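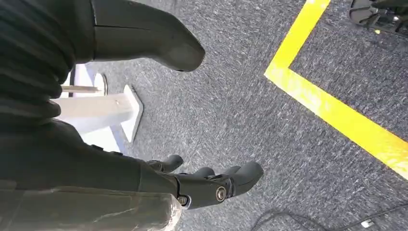 How long should mung bean seeds be soaked before sprouting?
In our test, eight hours gave the best result, and a longer time made many seeds soft.

Our group (Ha-rang Seol, Dong-hyun Byun, Si-woo Jeon) grew mung bean sprouts at Brisside School. We started on Mon 6 May. We used 200 seeds for each soaking time and kept all jars in the same dark cupboard at 19 degrees. Our teacher, Ms. Choo, checked the thermometer with us every morning.

The jars were rinsed two times a day with 600 ml of tap water. On the weekend Si-woo did the rinsing at home, so the temperature of these two days is not so exact. 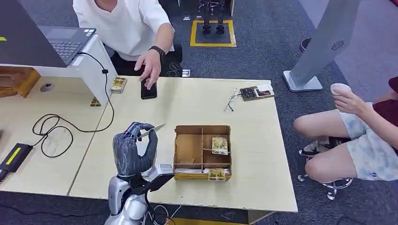
Fig. 2. A hand holding a thin blade over the light beige table.

After four days, the seeds soaked for eight hours had the longest sprouts, and the longest one was 80 mm. The seeds soaked for one day smelled sour and we threw away many of them. In August we want to repeat the test with soybeans.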